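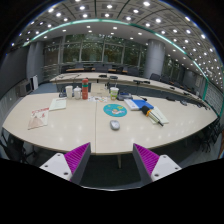

5 min read

I learned to bake bread the year I moved to Arnport, and I learned it badly, from a bag of flour. The recipe on the back said to knead for ten minutes, let it rise until doubled, and bake until golden. I did all of that and got something you could have propped a door open with. I ate it anyway, toasted, with a lot of butter, and I told my mother on the phone that it was great.

So when Sunita Srivastava asked me last month if I'd write something for people starting out, I laughed for a good while and then said yes. She's been getting questions from her coworkers ever since she started bringing in loaves, and she's tired of typing the same answers. Sunita, this one's for you, you can just send them the link now!

First thing: buy a scale. I know, I know. I held out for two years because I thought scales were for people who wore linen aprons. But a cup of flour is a different amount every single time you scoop it, depending on how hard you dig and how long the bag has been sitting. My first scale was a cheap one from the hardware store in Odley and it lasted until I dropped a Dutch oven lid on it. Do all your measuring in grams, put the bowl on the scale, hit zero, pour, hit zero, pour. You end up with fewer dishes too, and that alone would've sold me if anybody had mentioned it.

Second thing, and this is where my door-stop loaf went wrong: the times in a recipe are a guess. Whoever wrote it was standing in their kitchen, with their heat on, and you're in yours. Mine in winter sits at 68 degrees if I'm lucky, and colder by the window. The flour bag told me the dough would double in an hour. In my kitchen, in January, it takes closer to two and a half. I used to set the timer, take the bowl out when it beeped, and shape a sad cold lump that hadn't done anything yet.

What you want to look at is the dough. Put it in something with straight sides (I use a tall plastic tub from a restaurant supply place) and stick a piece of tape where it starts. Then leave it alone until it's where you want it. With a round bowl it's really hard to tell, because the dough spreads out before it goes up, and you'll stand there squinting at it and talking yourself into things.

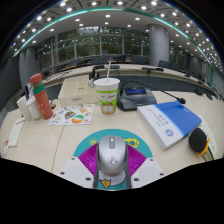

My neighbor Hervé Gautier, who grew up in a house where bread got made every other day, pokes his. Flour your finger, push it in up to the first knuckle, and watch. If it springs right back, wait. If it comes back slowly and leaves a little dent, go ahead and bake. If it just sits there with a hole in it and sighs at you, you've waited too long, but bake it anyway and call it focaccia. I've served a lot of "focaccia" in my life. Olive oil and salt cover a lot of sins.

His son Évan is the one who got me to stop kneading, by the way. He was over here doing homework while his dad fixed my storm door, and he watched me slapping dough around on the counter and asked why I was doing it. I didn't have much of an answer! He said at home they just fold it a few times and go watch TV. So I tried that. You mix everything until there's no dry flour, cover it, and every half hour you wet your hand, grab one edge, stretch it up and fold it over the top. Turn the tub, do it again, go all the way around. After three or four rounds it goes from a shaggy mess to something smooth and kind of bouncy, and you've barely gotten your hands dirty. I haven't kneaded a basic loaf since.

OK, water. Wet dough scares people, and it scared me. For your first few loaves I'd stay at a place where you can still handle it without swearing: 500 grams of bread flour, 340 grams of water, 10 grams of salt, and a teaspoon of instant yeast. That works out to 68 percent, if you like bread math (same number as my kitchen, which makes it easy for me to remember). Once you've made that a bunch of times and you know how it feels, add a little more water and see what happens. Bastien Leclerc from my old building went straight to the super wet stuff because he wanted the big holes he saw online, and for a month everything he made looked like a pancake. He's fine now. He makes lovely bread. But he agrees with me about this, and he gave me permission to say so.

About that Dutch oven. You don't need one, but if you have one, use it. The lid holds in the steam, the crust stays soft long enough for the loaf to puff up, and then you take the lid off and it browns. Heat the pot up in the oven first, good and hot, 450, for a solid half hour. Bake with the lid on for 25 minutes and with the lid off for another 15, so 40 altogether. Lower the dough in on a piece of parchment with the corners sticking up like handles. I used to just sort of toss it in from above and I've got a scar on my wrist shaped like a comma. Please use the parchment.

If you don't have a Dutch oven, a loaf pan is completely fine and makes better sandwiches anyway. Put an old baking dish on the rack underneath and pour in some hot water when the bread goes in. Metal, please. I did it once with a glass one and I'm not going to tell that story again, my sister tells it enough.

Then the hard part, and I still cheat at this: let it cool. I mean all the way. The inside is still setting up when it comes out, and if you cut it right then you get a gummy line down near the bottom and the knife drags. An hour is OK. Two is better. I usually make it to 48 minutes or so before I start telling myself the heel doesn't count.

A couple of things people ask me a lot.

Can you leave it overnight? Yes, and I think you should. After the folds, put the whole tub in the fridge with a lid on and go to bed. It'll keep until the next evening and it'll taste better for it, a little tangy, with a darker crust. This is how I do it on work nights. I mix after dinner, fold while I'm cleaning up, and it goes in next to the milk. Next day I shape it when I get home, let it sit out while I change and deal with the mail, and there's fresh bread by the time I'd normally be giving up and ordering noodles.

Do you need fancy flour? Nope. I bought a bag of stone-ground from the mill out at Mekside in June and it was delicious, and it also cost more than my shoes. Swap in a little whole wheat from the regular grocery store, 50 grams or so in place of the white, and you get most of the way there. Whole wheat drinks more, so splash in a bit of extra water.

What about sourdough? That's its own post — maybe its own three posts. Quentin Jacquet gave me a jar of his starter back in the spring and I've managed to keep it alive, barely, mostly by forgetting it behind the pickles and then apologizing to it. I'd say make ten loaves with regular yeast first. You'll have learned what dough is supposed to feel like, and then when the starter acts up you'll know it's the starter and you won't blame your hands.

And write stuff down! I keep a little notebook in the drawer with the dish towels, and it's mostly things like "too salty" and "fridge 5 days, weird smell, fine" and one page that only says "NO" with a big circle around it. I have no memory of what that loaf was. But I can flip back to the one I made for my dad's birthday, which everybody loved, and see how much water I used and how long it sat, and I've made it again twice.

If you try the basic one, leave me a comment and tell me how warm your kitchen is, I'm nosy about that. Next time I'm doing the cinnamon raisin, once I've figured out how to keep the raisins on the outside from burning. Right now I pick them off and eat them over the sink.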